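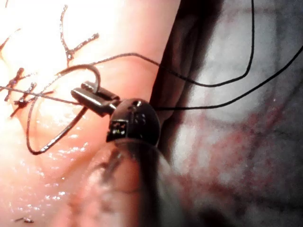
Curved needle held in the jaws, thread hanging in a loop. Knotted stitches in the pink tissue on the left.

Jan 19, 2025. Suturing bench, Irunby room.

Today's entry is mostly on thread and knots, so that I do not have to look for it in three different places as I did in December.

Thread: black braided, from the Chuensuk box (lot 862). The spool from Lalomel is finished, only short pieces are left and I put them in the drawer for knot practice on the board. The Chuensuk thread feels a little stiffer between the fingers. It keeps the curve from the packet for a long time, and when the loop is big it wants to lie down on the tissue on its own side, not on mine. I pulled it straight between two fingers before the first stitch and this helped for the first few throws, later less.

Tissue: piece no. 187 from the cold box. Before starting I rinsed it and laid it flat on the tray. Please write the piece number on the lid also, last time it was only on the bag and the bag went away.

Stitches: single interrupted, each one tied and cut separately. I want the tails short, but not so short that the knot can open when the edges are pulled. My rule until now was 8 mm. I think this is too long for stitches that sit close, the tails lie on the neighbour and it becomes difficult to see which end belongs to which knot. I propose to try shorter tails next time and compare.

Cutting is still the weak point. With the braided thread the end opens like a small brush if the scissors are not sharp. Our good pair is at Zilonberg for grinding, so we work with the old ones. A frayed end is not a disaster for practice, but it catches the next thread when this one is drawn past.
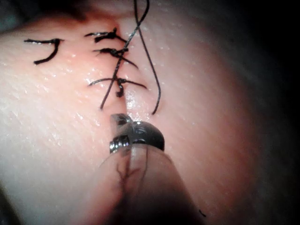
Close view of the knots. Three in a column along the seam, one apart on the far left.

Remarks on the knots, for discussion:

The lowest one in the column is the widest. It makes a shallow arch between its two entry points and the knot sits on the seam. I would prefer the knot moved to one side, away from the line. In the written procedure we say "knot beside the wound edge" and we should keep to it also when we are only practising.

The one above has a thick, tangled knot and a frayed left end. One throw fewer would be enough, I believe. I have to check what the procedure says for braided thread, my copy gives only the monofilament.

Spacing I did not measure. To do with the paper ruler before the piece is thrown away.

Light: very strong on the left side, dark on the right. On wet tissue the reflections make it hard to judge depth. Try the lamp lower, or with the diffuser sheet.

To order: needles, same curve as now. Thread, one more box. Gloves, pack of 1000, size M.

Tray and holder to be washed before the next session, the dried thread pieces stick in the corners.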